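The Residual

The Arkthorpe protocol was three pages long and she had written all of it. Section 2 covered the tool: a hand-held gripper, two fingers, one operator, a camera looking down past the fingertips at whatever the operator was about to pick up. Section 3 covered the tasks. Section 1 was a statement of purpose that had been rewritten by the Stovcombe office and no longer meant anything in particular.

The method was ordinary. An operator performed a task with the tool. The recording was converted into a path for the fingers and a width for the gap between them. A policy was trained on the paths and the widths, and then the policy was loaded onto an arm in the next room, where it attempted the same task without the operator. The score was the number of attempts that ended with the object where it was supposed to be.

By July they had 1,011 demonstrations from 6 operators. After screening, 600 were used for training. The rest had bad tracking, or a dropped object, or an operator who had stopped to scratch an ear.

The result that bothered her was in the approach phase. Before each grasp, the policy opened the fingers, moved them over the table, and held them there. The hold had a median length of a little under a second. It did not help the score and it did not hurt it. In the first draft of the report she called it latency. In the second draft she called it a pause, and then she took it out of the draft and went to look at the data.

She sorted the demonstrations by operator and plotted the finger speed against time to grasp. Five of the curves ran down smoothly to zero at contact. The other had a flat section before contact, fingers open, speed near nothing, in almost every recording.

Operator 4 was her.

She checked the labels twice. Then she closed the plot and went home, and on Sunday she came back in with her own key and switched on the lights over the bench.
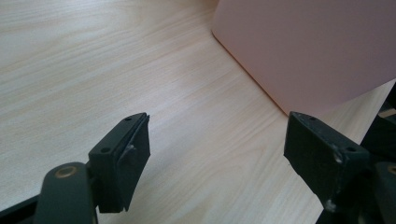
She held the tool over the table with the fingers open and tried to notice what she was doing. Her wrist was level. Her thumb was light on the trigger. She told herself to pick something up and found she was waiting, and that the waiting had already been going on for a while when she found it.

She recorded it anyway, under the same settings as the rest. Then she recorded a set of grasps with a deliberate effort not to wait. The effort showed on the plot as a small overshoot at the start of the approach and a flat section in the usual place.

There was a second way to test it. She removed the operator 4 demonstrations from the training set, matched the total by drawing replacements from the other operators' screened recordings, and started a new run on the Furnival cluster. The job was scheduled to finish overnight. She ate crackers out of the drawer and read the Prismont manual on spring replacement, a subject on which she was already well informed.

At eleven she remembered the piano. She had not played since school. Her teacher had kept a pencil across the music stand, and the rule was that you put your hands over the keys, fingers apart, and did not begin until the pencil was lifted. Some days it was lifted at once. Some days the teacher looked out of the window first. The teacher had said it was so the first note would be on purpose.

She did not put this in the log. The log had a field for operator notes, with a limit of one line, and she left it blank.

The run finished at 5:40 in the morning. She loaded the new policy onto the arm, set out the cup from task 3, and started the trial. The arm came across, opened its fingers, went down and closed on the cup in one movement. It placed the cup on the mark. She reset it and ran the trial again, and went on until the block was complete. The score was the same as before, within the error. The approach curves had no flat section.

She saved the results in a folder with the date removed from the name, so that it would sort to the bottom.

The report was due at Stovcombe by noon. She wrote the methods section first. She wrote that the hold before grasp was an operator-specific habit, that it transferred through training from a minority of the demonstrations, and that it was eliminated by excluding the operator in question. She attached both plots. She recommended that future collections record operator habits at intake, and she drafted a form for this purpose with a box for prior training in a musical instrument. She deleted the box, then put it back as "other."

One item was left, the choice of which policy to deliver. The template gave two lines for the justification. The scores were equal. The new policy was faster by a little under a second per grasp — a real saving on any bench that ran all day.

She loaded the old policy again. The arm came across the table and opened its fingers over the cup, and stopped there. She had a pencil in her hand from marking up the draft, and she noticed that she was holding it flat, out in front of her, at the height of a music stand.

She lifted it. The arm went down.

She wrote "new policy, on throughput" in the two lines, signed the form, and copied the old one to her own drive before the cleaners came in.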